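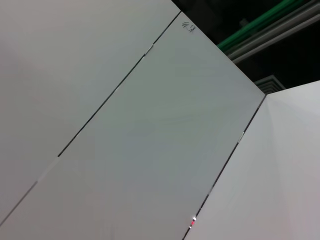 Chapter 11
Perception on Plain Surfaces

A wrist camera facing white panels gives a feature tracker very little to work with. The seams, the metal clips and a short handwritten mark are the strongest cues, and most of the surface offers none. This chapter develops pose estimation for such views – first from line segments, then from lines combined with joint readings. Section 4 applies the method to the Koppel planner, using the 2,233 wrist views collected by Rasha Saliba at Ilolcombe. Readers should review camera calibration before proceeding.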